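Hand-Held Grippers and Task Recording at Clurkex: Effects on Staff
Giorgia Lo Presti, project report, June
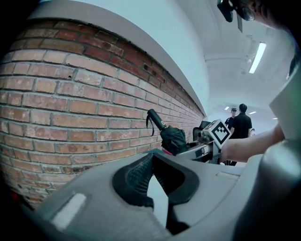 Clurkex moved 22 people from its lost property desk to recording handling tasks for the Gitora sorting arm. Staff work in pairs or alone with hand-held grippers and log 120 takes per shift. Soft items take longest to learn. A folded black umbrella with a thin strap loop, as seen resting against the brick wall near the corridor, gives the finger pads little flat surface to close on. Of 415 takes reviewed, 361 were accepted.

Staff reported less walking and more wrist strain. Pay grades did not change, but the desk work they were trained for is now done by two people. Several asked to see how their takes are used. Clurkex has no procedure for this yet.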